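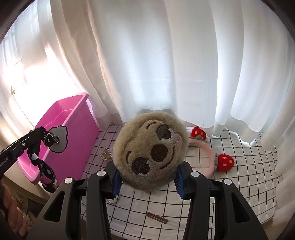

Skikura hand gripper: gallery from our two-week trial

My name is Lakshmi Acharya and I rent out equipment to small robot teams. In November I had the Skikura hand-held gripper on trial from Dornodell, who sell it as a kit: the gripper with its camera, a charger, and a service plan for one year. You hold it, you do the task with your own hand, and the recording is used later to teach a robot arm. I wanted to know if it is comfortable for a full working day and if it is gentle with small things.

The work on this page is sorting of accessories on a grid cloth. Muthu Pinto and Revathi Achari did most of the handling.

Soft things are the easy part. The blue ribbed pads hold a plush face from both sides, and you don't need to close the jaws strongly. Muthu learned the trigger in 15 minutes. Fur can go into the ribs of the pads, so please clean them at lunch time. A dry toothbrush is enough.

Jewelry asks for more patience. A thin bangle lies flat on the cloth, and the pads must come down very low to take it. Revathi prefers to approach with the gripper tilted a little, and she is faster than all of us. 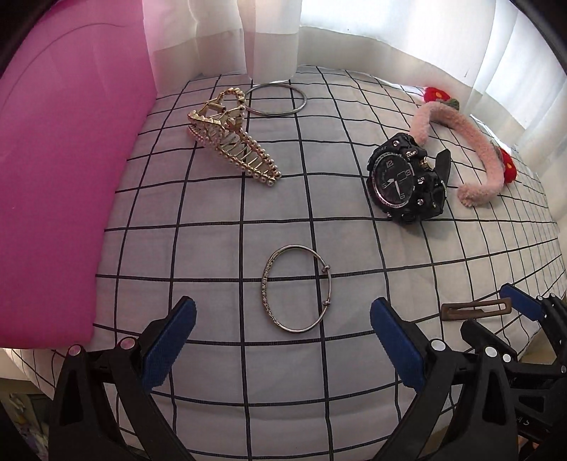

After this we changed to slower movements and the number of failed picks became smaller. On our best afternoon we recorded nearly 2000 picks, counting both operators. The slim hair clip stayed the most difficult item until the end, and I would like to try it again with thinner pads. Dornodell told me such pads are in preparation, but I have no date from them.

About the service: I wrote to them 2 times. Tharun Reddy answered the same day and sent a new trigger spring without asking for payment. The manual has 17 pages and is clear, only the chapter on calibration needs more drawings.

I will keep one set for renting. If you want to try it before you buy, write to me and tell me what objects you will handle.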